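Chapter 4
Showing the Robot What to Do

In Chapter 3 we wrote every motion as a list of points. The arm moved to point A, closed the gripper, moved to point B, and opened it. That works well when the part is always in the same place. It works badly when the parts are different shapes and lie wherever they happened to land.

This chapter covers another way to get a task into a robot. A person performs the task with the robot, the controller records what was done, and a program uses the recordings to work out what to do next time. The general name is learning from demonstration. One complete recording, from the start of the task to the end, is called a demonstration.

There are two common ways to give one. In hand guiding, the operator takes hold of the arm and moves it. The joints are set to give way under a light push, and the controller stores the joint angles as they change. In teleoperation, the operator stands away from the arm and drives it with a joystick, a tracked hand controller, or a smaller copy of the arm.

Each has its costs. Hand guiding needs little extra equipment, and the operator can feel contact directly. But the operator's hands and body often end up in the camera view, and a large arm is tiring to push. Teleoperation keeps the view clear, but the operator usually feels less of what the gripper is touching. New operators tend to close the gripper too early or press down too hard. Most improve after 10 or so practice runs – and those runs should be thrown out.

4.1 The bin task

The task used through the rest of the chapter is picking mixed objects out of an open bin. It looks simple. The walls limit how the wrist can turn, objects rest against each other, and the best way to grip one may be wrong for its neighbor. 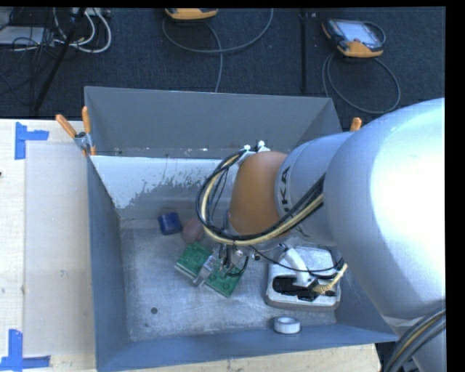
Figure 4.1 A KUKA arm reaching into a metal bin of mixed objects. The gripper finger extends across a green object on the bin floor.

Before recording, decide three things: where the arm starts, what counts as the end, and what the operator should do after a missed grip. Fengying Ye, who trained operators at Hulside, had hers finish the pick after a miss and mark the recording, so that recoveries could be studied separately. We follow the same rule. A set of 50 demonstrations is enough for the exercises in Section 4.3.

Key terms: demonstration, hand guiding, teleoperation, recovery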